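Hand-Held Grippers Deserve a Longer Trial
By Regula Imhof
December

Dristero offers its Urio kit as a complete starting point for teaching robots kitchen work: two hand-held grippers, a stainless utensil stand and a whisk. Our office was asked whether member schools should buy it. My view is that they should rent first. 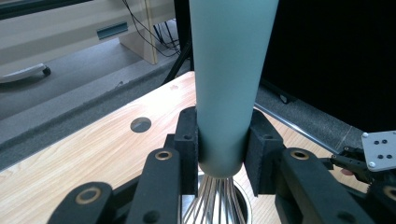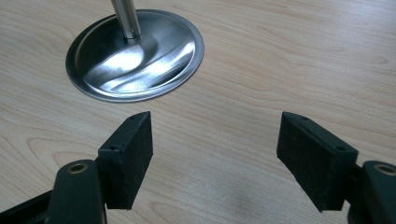
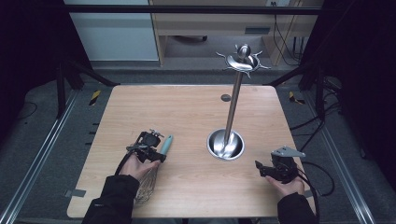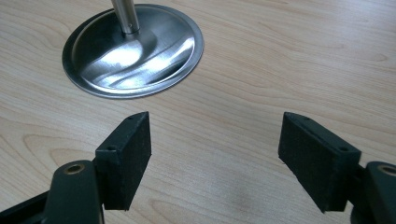 The case for renting

The grippers themselves are well made. The pivots have brass bushings, and the finger pads are broad enough to hold a whisk handle from both sides. A student can learn the motion in one lesson.

The offer is weaker in what surrounds the tools. Cables run from the grippers to the floor, and a classroom has less room for them than a laboratory. Pads collect lint and will need replacing, yet the price list sells them only in packs of 200. My colleague Lorenz Hubmann considers this a minor matter - I do not. A school with 2 grippers should not have to stock pads for a decade.

Dristero's rental plan runs for three months and includes service. That is long enough to learn whether teachers will use the kit after the first week, and it commits the school to very little. Purchase should remain open to those that ask for it afterward.

Last updated: December

Related items
Vinex Sorting Arm: A Second Look
Hekudwood Worktables in the Classroom
Notice 264: Rental Terms for Shared Equipment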